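Print this message | E-mail this message to a friend
Reading time: 1 min
Filed under: Members' list > Packing and parcels

Subject: Re: Small black boxes, keep or recycle?

On the Goldale list, an earlier message said:

> I have 75 of the small black boxes from the Bukenham
> order and no room for them. Are they worth keeping?
> Does a small device still fit in the tray?

Hello all,

I would keep them. I had a few on my white table this morning. The first box has some wear at the corners, but for me this is no problem. The grey printing on the lid is still good. 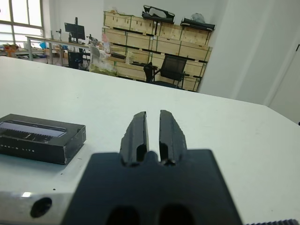 Black box with grey strip on the lid. The small letters on the front finish in LITE.

About the tray, my answer is yes, for small things. I would put a soft cloth under the device, and I would not post it with the screen switched on. For the outer carton I use the Cloltex paper, 30 sheets in a pack, and I fold each sheet two times. 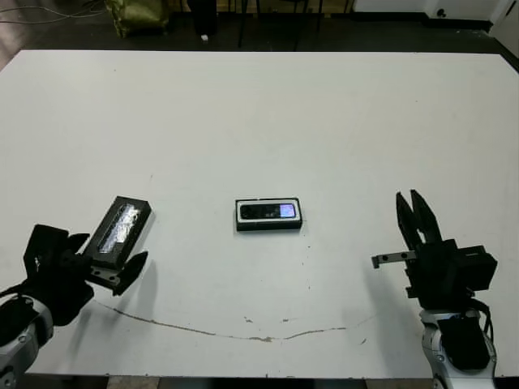
Open box with the small device inside, screen lit. The case at left has a clear window, with shiny silver material behind it.

Please excuse the marks on my table, they don't come off any more.

If you still want to give the boxes away, I can take 30 of them. The Sârbu shop asked for some too, but they prefer a light colour. I can come to Goldale in May, after 4 pm is best for me.

Kind regards from Bukenham

Reply to list | Print | E-mail
Tags: boxes, re-use, posting small items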